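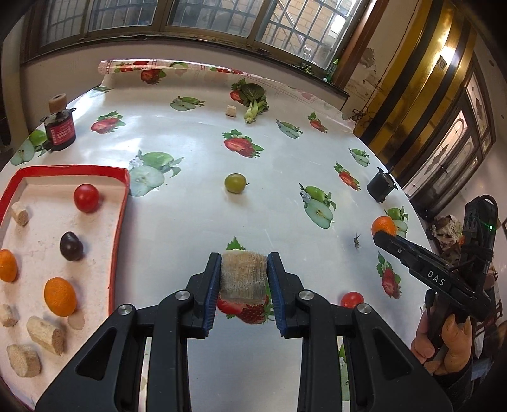 ## December, cooler and car kit trials, entry 4

Start 7:40. Carried on with the back-seat kit for the Fekeva to Hestano drive. The route is 170 miles with one planned stop at Rebelo. Outside temp at start 40 F, car heater on the whole way, rear vents open.

Goal today: see whether the soft cooler holds up behind the front seat instead of in the trunk. Last entry had it in the trunk and the kids could not reach anything, so we pulled over twice for snacks.

Setup:

- Pavex soft cooler, two frozen bottles on the bottom, one on top
- probe thermometer in the middle, wire out through the zipper
- fruit and cheese in the flat box, sandwiches above it
- seat-back organizer on the passenger side, wipes in the top pocket
- trash bag clipped to the door handle

Readings off the probe:

| Point | Temp (F) |
|---|---|
| Leaving Fekeva | 33 |
| Rebelo, before opening | 38 |
| Rebelo, after lunch | 43 |
| Hestano | 47 |

47 is too warm for the cheese. The zipper was left open a couple of inches after lunch to keep from pinching the wire, and the rear vent blows straight at that side. Can't separate the two from one run. Next time close the vent and tape the wire flat.

Organizer slid down on the first long curve. The lower strap has nothing to hook to on this seat. Looped it under the seat rail at Rebelo and it stayed put after that. The tablet pocket sits too low for the smaller booster, and the screen ends up at knee height.

Trash bag on the door handle was a bad idea. It gets caught every time the door opens. Move it to the center console.

Whole fruit traveled better than cut. The cut apple went brown and came home uneaten. Leave cut fruit out of the list unless the stop is in the first hour.

Stop at Rebelo took 33 minutes against a plan of 20. Most of that was the line for the restroom. The picnic shelter is closed for winter, so we ate in the car with the doors shut. Put that in the route notes.
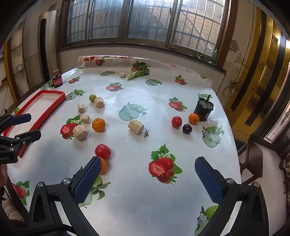 ## Changes for entry 5

1. Same route, same start time, rear vent closed.
2. Probe wire taped, zipper shut all the way.
3. Strap looped under the rail before leaving.
4. Second bag of snacks up front, 11 small portions, so the cooler stays closed until lunch.
5. Write down the time each time the cooler is opened. I forgot this today and the readings are hard to use without it.

Cooler emptied and left open on the shelf by the back door. Bottles are back in the freezer. The thermometer needs a new battery, the display was fading by Hestano.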